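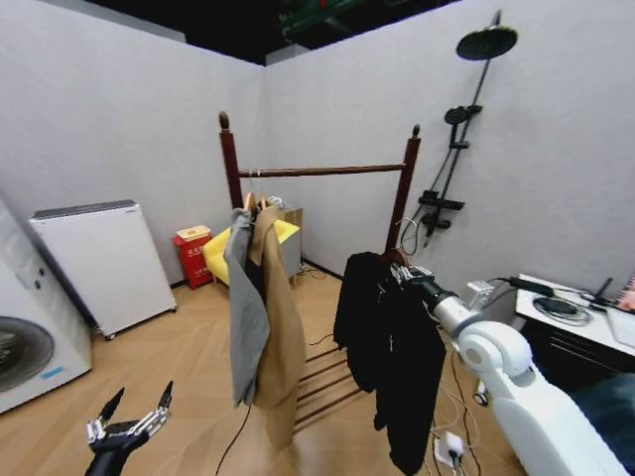
How to Set Up a Freestanding Coat Rack (and Hang Long Coats So They Stay Nice)

I love a freestanding clothes rack. I'll say that right up front so you know who you're dealing with! A closet hides everything behind a door, and then in January you find out the good coat has been squashed against a suitcase for months. A rack keeps your long things out in the air where you can see them, and it moves with you when you change apartments. I've had mine through two moves and I'm still fond of it.

This page covers choosing a spot, checking the rack over, picking hangers, and putting coats on so the shoulders sit right. It's mostly about the wooden kind with two posts, a rail near the top and slats down by the floor, but nearly all of it works for a metal one too.

What you'll need

A freestanding rack with a solid rail
Wooden hangers, one per coat
A soft cloth
A clothes brush
A tape measure
The wrench or hex key that came with the rack, if you still have it

Step 1: Measure your longest coat first

Put your longest coat on a hanger, hold the hook against a door frame at the height of your rail, and look where the hem lands. Mine is 41 inches from collar to hem and clears the slats easily. If yours brushes the lower tier, you'll get a crease across the hem that's a pain to steam out, so either shorten the drop (a hanger with a shorter neck helps a bit) or give that coat the end of the rail, if your slats stop short of the posts.

Do this before you buy if you can. I bought my first rack on looks alone, carried it up two flights, and then spent the winter with my wool coat folded over a chair.

Step 2: Pick the spot

You want the rack on a flat bit of floor with room to reach both sides. Small rooms are fine! Mixed-use rooms are fine too, the sort where the laundry goes on in one corner and there's a chair in another. Three things to look out for:

Water. If there's a shower in the room, keep the rack well outside its spray, and give the room plenty of air after anyone uses it. Wool soaks up damp without looking wet.

Sun. A camel coat next to a bright window will fade on one shoulder. Turn the coats around now and then if the window is the only place you've got.

Safety gear and cables. Keep extinguishers easy to reach, with no coat hanging in front of the door or handle. Run loose cables along the wall and away from the feet of the rack.

Leave enough space behind for a coat to swing when you lift it off. When my friend Huệ Ung set hers up she had it tight against the wall, and the back of every sleeve picked up a faint chalky line from the paint. She pulled it forward by the width of her hand and the problem went away.

Step 3: Check the joints and wipe the rail

Stand at one end, hold the post, and rock it gently. A little give is normal. If the rail shifts in its socket, tighten the fixings at both ends a little at a time, going back and forth between them, so one side doesn't pull the whole thing crooked. Don't lean on the wrench. Wood crushes sooner than you'd think.

Then wipe the rail from end to end with a barely damp cloth and dry it right away. Run your bare palm along the underside too. That's where splinters and old tape gum hide, and both of them love a silk lining.

Is the rail level? Hang one empty hanger in the middle and give it a nudge. If it slides toward one post, fold a bit of card under the foot on the low side and try again.

Step 4: Choose proper hangers

Please don't hang a heavy coat on a wire hanger from the dry cleaner. I've got an overcoat with permanent little horns on its shoulders and it makes me sad every year.

Go for wood, with shoulders that curve forward a bit. The ends should stop just inside the sleeve seam. Too wide and they poke the sleeve out, too narrow and the whole shoulder droops around them. Check that the metal hook is firmly seated in the neck: hold the neck in one hand, tug on the hook with the other, and if it comes up at all, use that hanger for scarves.

Look at the size of the hook as well. Thick rails need a roomy one. A hook that only perches on top can jump off when you pull out the coat next to it.

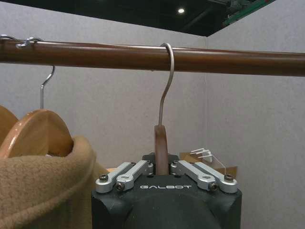

Page last changed: 2021-08-14

Step 5: Get the hook on the rail

This is the step people rush, and it's such an easy one to do well. Hold the hanger by its neck, right below where the metal goes in. Your grip is then close to the center of the weight and the coat can't tip. Lift the hook higher than the rail, bring it over, and lower it until the curve of the metal is resting on the wood. Then let go. No dropping! A dropped hook dents a varnished rail, and the dents catch every hanger that slides past afterward.

Face all your hooks the same way. I like the open side toward the wall, so that I'm lifting up and toward myself when I take a coat down. If you ever need to grab the whole lot in a hurry, they come off together in one armful.

With a really long coat, use your free hand to gather the hem loosely and let it down after the hook is on. That saves you from standing on it, which I have done in boots.

Step 6: Settle the coat

Now for my favorite part. Close the top button only, or the second one down if the collar pulls. Slide both hands under the collar and lift it so that it sits evenly around the neck of the hanger. Run your hands out along the shoulders to the sleeve seams, then give each sleeve one gentle pull straight down.

Empty the pockets. All of them, including the inside one with the receipts. Keys will drag a pocket out of shape in a single season. Flaps go outside, belts get looped loosely through their own loops, and then a few strokes of the brush from top to bottom finishes the job.

Step 7: Balance the load

Spread the weight! A rack with all the heavy stuff at one end will lean, and sooner or later a post works loose. Start with one heavy coat near each post and fill in toward the center with lighter pieces. I put dark things together and pale things together, mostly because black wool sheds onto anything camel-colored that touches it, and picking fuzz off a tan coat is nobody's idea of a good evening.

Leave gaps. You should be able to slide your flat hand between two coats without pushing. If you can't, something needs to go back in the closet.

The lower slats are lovely for shoes, as long as they're clean and dry, or for a folded blanket. Keep the weight down there and the rack feels much steadier.

Taking a coat down again

Same thing in reverse, and worth a line of its own. Take the neck of the hanger, lift straight up until the hook is clear of the rail, then bring it toward you. Pulling a coat off by its shoulder while the hanger stays behind is how linings get torn.

Questions from readers

Zoriana Marchuk wrote to ask whether she can hang a freshly washed jacket on a wooden rail. I'd let it stop dripping somewhere else first. A good wooden hanger can take a slightly damp jacket, but drips will mark the slats, and some stained woods will give a bit of color back to the cloth.

Ivan Karpenko has hangers that slide together in the middle. Check the level again (see Step 3). If the rail is level and they still wander, it may be sagging, so take the heaviest coat off for a few days and see if it recovers.

Simão Sequeira wanted to know what to put on a squeaky joint. I rub a plain white candle on the part where wood meets wood. Keep it off the top of the rail, though, or the wax will end up inside your collars.

Once a season I take everything off, wipe the rail and slats, tighten what needs tightening, and put the coats back in a new order. Put some music on. It takes me one side of a record, plus however long I spend trying on the coats I forgot I liked.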